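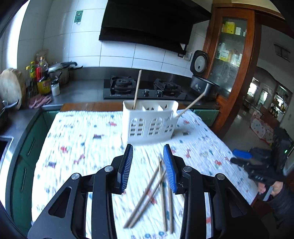 Chopsticks on the kitchen table

Finding a neurologist after a move – how did you choose?
Brain & Spine Patients Board > Choosing a Doctor

marjatta_j
Posted 1/1/21
Hello all, and a happy new year to everyone who remembers me from the old board. We moved to Jarusden in the fall and I have to find a new neurologist for my migraines and the numbness in my left hand. My old doctor had looked after me since my kids were in grade school, so I'm out of practice at this! The Lumwood Clinic has two taking new patients. One has a page of awards and fellowships as long as my arm and has done 400 of some procedure I don't even need. The other, Dr. Ahonen, has three lines and a photo. My husband says go with the awards. What did the rest of you look at?

Toivo_not_the_doctor
No relation to your Dr. Ahonen, I should say first. I'd go with your husband on this one. Training matters. When I had my disc done I wanted somebody who had seen every odd thing a spine can do, and I didn't care one bit if he was chatty. He wasn't, by the way. Seven minutes per visit, if that, and I'm back to bowling.

kari_asg
But Toivo, you had surgery, and Marjatta is looking for somebody to see every few months for years. I think those are pretty different things. My first neurologist had the fancy page and I left every appointment with questions still folded up in my purse. The one I have now trained at a small place in Cistberg and she calls me back herself, sometimes at suppertime. She also changed my pills in July and I went from nine bad days a month down to four.

Toivo_not_the_doctor
Glad it worked for you, Kári, I mean that. I still say you can be nice and wrong. Check the board certification at least.

kari_asg
Well sure, check that for both of them. No argument there.

aatos78
I'm 78 and have been to more waiting rooms than I can remember, so take this for what it's worth. Call the office and ask how long a new patient visit is. Mine is 40 minutes and the nurse goes over the medicine list before he comes in. Ask who answers when you call with a bad headache too – the Toivonen building has an answering service that never seems to know anything, and I sat on hold there long enough to finish a crossword.

marjatta_j
Oh, you are all so kind. I called this morning. Dr. Ahonen can see me in three weeks and the other one not until spring, and both are board certified (I looked, Toivo!). I'm leaning toward Dr. Ahonen. Do I bring the actual MRI disc or just the report?

aatos78
Both. And go in by the side door, suite 408 is a long walk from the front.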